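In-sink dish rack

An in-sink dish rack is a drying rack that stands inside the basin of a kitchen sink – water from the dishes falls straight into the sink, and no tray is needed. Racks of this type are also sold as sink inserts.

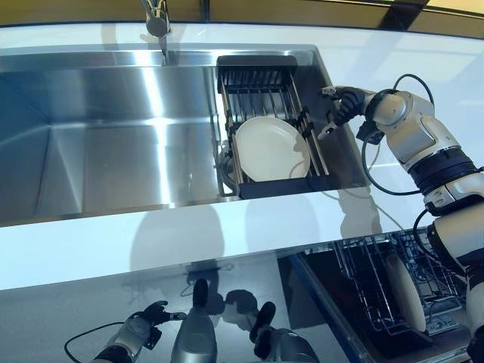
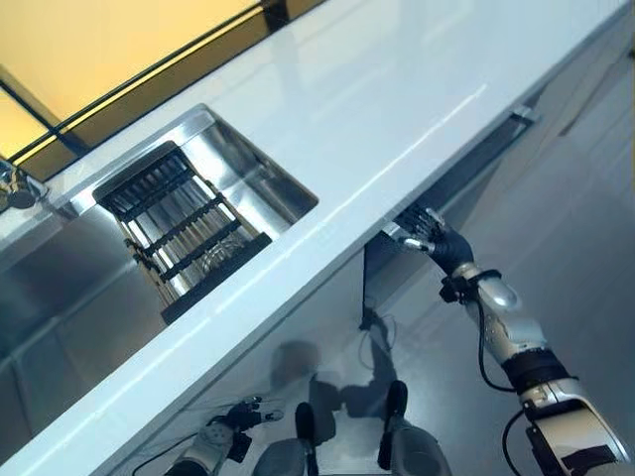
Black dish racks in stainless steel sinks set into white countertops

Plates are stood upright between the dividers. Glasses are usually placed upside down. The Murov rack, designed by Zoila Inga, is 300 mm wide and fits basins up to 500 mm long.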